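Write the rule before you run the test

The simulation lead at Ireo has spent most of the past year on a document almost no customer will read. It is called the Jaten rules, it runs to five pages, and it says what a team has to do before it can claim that a gripper controller has been tested in simulation. We talked at the company's office in Tierney about what went into it and what got thrown out.

"The first draft was much longer," the lead says. "People stopped at page 3. So we cut everything that was advice and kept what you could check."

The rules came out of an argument last October. Two groups had tested the same controller and reported very different results. One had used plain gray surroundings for every run. The other had used strong colors and patterns on the walls. Neither report mentioned it.

"Both groups did careful work," the lead says. "They had just never written down what the gripper was looking at. You couldn't compare the numbers and you couldn't tell why."

The rule on backgrounds is now the first one in the document. Every test set must include at least one plain surface and at least one heavily patterned one, and some views must have both. The fingers have to be visible against them, open and with nothing held, before any object is added. Ireo calls these the empty views, and a report that leaves them out is sent back. 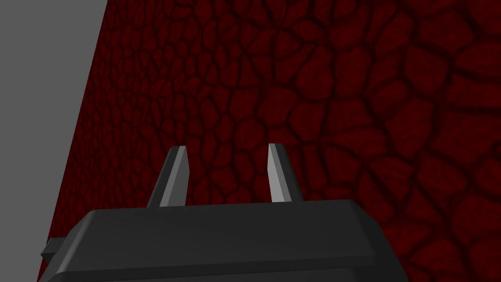 What has to be written down

The second part of the rules is about records. For each run a team must save the starting pose, the lighting settings, the surface textures and the version of the simulator. The lead says this was the part that met the most resistance, mainly over storage.

"We had one set with 777 runs in it, and when we went back, 443 had a full record. The rest had a score and nothing else. I can't do anything with a score by itself."

Under the new rules, runs without a full record don't count toward the total. They may be kept, but they go in a separate folder and can't be quoted to a customer. A team also has to say how many runs it left out of the report and for what reason.

Poses get a rule of their own. A team may not pick the starting positions by hand after seeing how the controller does. The list is fixed first and signed off by someone outside the team. I asked if that slowed things down.

"A little, the first time," the lead says. "After that people have a script for it. What it stops is the habit of quietly dropping the close-up views next to a wall, where things tend to go wrong."

Edges and contrast

Much of the third page deals with edges. A finger may be easy to pick out against one surface and hard to pick out against another, and a single view can contain both cases — a gray plane behind one finger, a dark pattern behind the other. The rules ask for results on views like this to be listed separately and kept out of the overall average.

"If you average it, you lose it," the lead says. "A controller can look fine overall and still misjudge one finger every time the background changes halfway across. I want to see that on its own line."

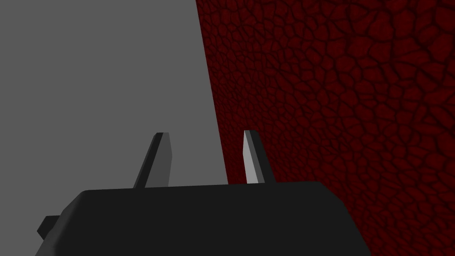 Flaron takes a different view of the separate listing. In a written reply to our questions, the company said that splitting results by background makes reports longer and invites customers to worry about cases they will never meet on a factory floor. It would prefer a single figure with a note attached, and it follows the Ireo rules only when a contract calls for them.

The lead has heard this before and doesn't expect to settle it. "They're right that it's longer. I'd still take the extra page."

What the rules leave out

The document says very little about real hardware. It states that a simulated result must be labeled as simulated in every table and every figure, and that no speed or force limit for a real machine may be set from simulation alone. Beyond that it points to the company's separate safety procedures.

"People asked us to add a pass mark," the lead says. "We didn't, and I don't think we will. What counts as good enough depends on the job. A gripper moving empty boxes and one working next to a person shouldn't share a number."

There is also nothing yet on how often a test must be repeated when the simulator is updated. For now each team decides. The lead would like a fixed rule — rerun the empty views after every update, and the full set if any of them change — but the wording is still being argued over.

Comments on the current draft are open until 20th December.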